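Keeping the Bultine cell in line

The Bultine cell at Pumside has one arm, one two-fingered gripper and a small camera mounted at the wrist. The technician who looks after it came over from the Sampaio line in February and now spends most of the working week on it. "The arm needs very little," the technician says. "The gripper and the camera mount are where the hours go."

The maintenance log runs by grasp cycles. Finger pads are inspected every 200 cycles and replaced on wear, never on a calendar. The current pair went on at cycle 1505 and came off the first inspection with no visible groove. The previous pair lasted until one pad began to lift at the tip, which the technician puts down to adhesive applied over residue. "You wipe it, you wait, you wipe it again. Then you bond."

Alignment of the fingertips is checked by eye first and by gauge second. The fingers are closed at low force and the gap is read from the wrist camera.

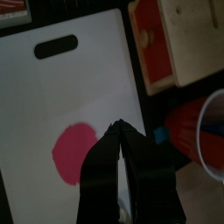
"If the tips drift to one side of the view, I look at the mount before I look at the fingers," the technician continues. "Two screws hold that bracket. One of them backs out." Thread locker has slowed the problem but not cured it, and a revised bracket from Iretti is on order.

Hand-eye calibration is rerun after any work on the bracket. The routine takes 113 poses and is left to run over lunch. An earlier version used fewer, and the technician did not trust the rotation values it gave. "The position was fine. The angle wandered - you saw it at the far side of the table and nowhere else."

Cabling gets a look every Friday. The camera lead follows the forearm and has to keep its slack at the last joint. At cycle 1795 the arm stopped with a dropped video stream, traced to a strain relief that had been clipped on backward. The repair took minutes. Finding it took most of an afternoon, as the fault only appeared with the wrist turned past a quarter revolution.

Asked what should change, the technician names the connector. "Give me one that locks. I have asked twice."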